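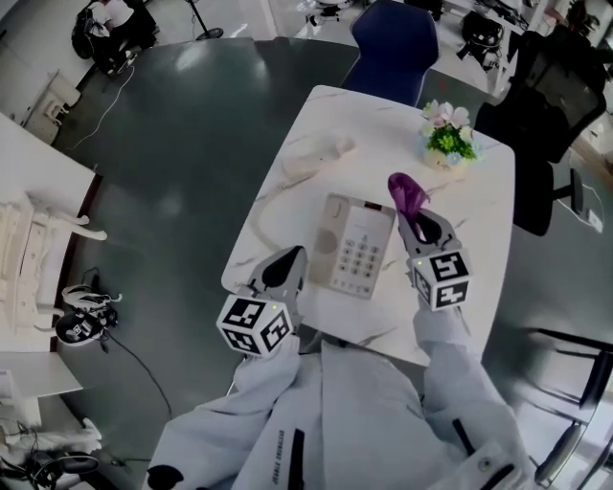

Desk phone and purple cloth, with the marker cubes on both grippers.

Kekley 2.1 turns handheld gripper video into tracked hand paths for policy training. I ran it on 482 clips over two weeks in August. Tracking held up well on the marker cubes, and 27 clips failed, mostly where one cube passed in front of the other. The timeline viewer is quick and easy to learn. Export is the weak spot -- it stops on the first bad clip and you have to start over. The docs are thin on calibration too. I'd still buy it again.

Minoru Hoshino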